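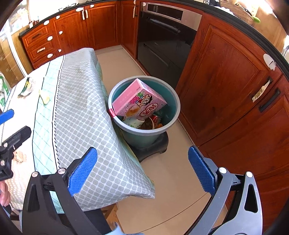
**Budget sanity check: handheld grippers for kitchen cleanup, or save up for the arm?**

**crumbtray** wrote:

Hi all, long-time reader, and I finally have a money question instead of a code question!

I'm putting together a small setup for collecting table-clearing and trash demos in real kitchens (wrappers and napkins off the table, boxes into the bin, that kind of thing). My plan is to do it with handheld grippers first and put an arm on it next September, when the second half of the money shows up. The whole pot right now is $3,205 and it has to cover grippers, mounts, cameras, spares and storage. No computer, I already have one.

What I've got priced so far:

- Tiser two-finger handheld, a pair of them, with the soft ridged pads
- Kumier camera mount and clamp kit, one per gripper
- spare pads (how many?? this is my main question)
- a couple of big drives
- hard case for hauling it all around

The other option is skipping all of that and putting everything toward a used Stultell arm. There's one for sale within driving distance and it would eat the entire budget, plus I'd be eating noodles. My gut says grippers now, arm later, but I'd love to hear from anybody who did it in the other order.

---

**pallet_goblin** wrote:

Grippers now. I did the other order. Had a very nice arm bolted to a very nice bench for most of a year, and every bit of my data was of that bench. Then I took the thing to a friend's kitchen and it couldn't deal with a patterned tablecloth.

On pads, buy way more than you think. Kitchen stuff is greasy and it gets into the texture. I swap mine every 40 hours of use and I'm probably stretching it.

---

**mildtorque** wrote:

I'm going to be the grump and say buy the arm.

Handheld data is cheap to collect, sure, but you're budgeting like collecting is the finish line. If you can't play anything back until September, you won't find out that your camera angle is bad, or your jaws don't open wide enough for a cereal box, until you've got months of recordings you can't use. I've watched two groups do this. Both ended up re-recording.

Used Stultells are fine, by the way. Check the wrist joint for slop and ask for the original power supply. The replacements are pricey.

---

**crumbtray** wrote:

Okay, the playback point worries me a bit. Is there a middle road? Like renting an arm for a week partway through, just to check that the recordings are any good?

And pallet_goblin, 40 hours per set or per pad? Mine are sold as a left and right pair.

---

**pallet_goblin** wrote:

Per set. Change both sides together or you get one grabby finger and one slippery one, and it'll drive you nuts.

---

**soupladle** wrote:

Renting is exactly what we did! We got 10 days from Jankauskaitė (they do short rentals on arms and will ship with a case) and it was the best money in our whole budget. Plan it early though, maybe a month in, so you still have time to change things. Book before you even start recording. They were all out the first time I asked.

Other stuff I wish I'd put in my spreadsheet:

- Screws. The little ones on the pivots and the camera bracket. I lost one under somebody's fridge and that was the end of the day.
- Thread locker, for the same reason.
- Props! Trash is free but *good* trash takes planning. Boxes, cups, wrappers, things that crumple and things that don't. Start a bag at home now.
- Gas and parking.

Also, get the hard case with room for your spare pads. I bought the one that fits the grippers perfectly and nothing else, and I've been carrying a tote bag next to it ever since.

---

**mildtorque** wrote:

A rental in month one would change my answer, yeah. I still think the mounts are where the money's being wasted. The Kumier kit is a clamp and a slotted bracket. Print your own.

---

**soupladle** wrote:

Hard disagree on that one. We printed ours and they crept in a hot car, and every camera angle from that afternoon was a little bit off. Metal brackets, please. If money's tight, buy one fewer drive and back up every night.

---

**mildtorque** wrote:

Don't leave them in a hot car, then. But fine, I've never had to drive mine anywhere, so maybe I'm not the one to ask.

---

**hexkey_refund** wrote:

Quick one on the shopping list. Do you need the second Tiser on day one? If it's just you collecting, the second gripper mostly sits in the case. I'd buy one, put the difference toward the rental, and order the other if you get a helper. My last order took 7 weeks though, so "order it later" has to mean pretty soon.

---

**crumbtray** wrote:

Ugh, 7 weeks. I do have a helper, but only on weekends, and one-handed tasks are most of my list. Bagging up trash does need two hands, and I'd hate to leave it out.

So here's where I've landed, tell me if it's dumb:

1. Two grippers, ordered together
2. Kumier mounts (sorry mildtorque - I drive everywhere and the car gets toasty)
3. Enough pad sets for nearly 10 changes
4. One drive now, second one after the rental
5. Jankauskaitė rental booked before I record anything
6. Stultell in September if the wrist isn't wobbly

I'm sending the order in on Tuesday, December 14, 2021, so yell before then!

---

**pallet_goblin** wrote:

Looks good to me. Put the screws on there, you left them off.

---

**mildtorque** wrote:

I'd still flip 2 and 4, but it's your money. Post the rental results, good or bad, I'd like to see how the playback goes.

---

**crumbtray** wrote:

Screws added, and thread locker too. Will do on the playback!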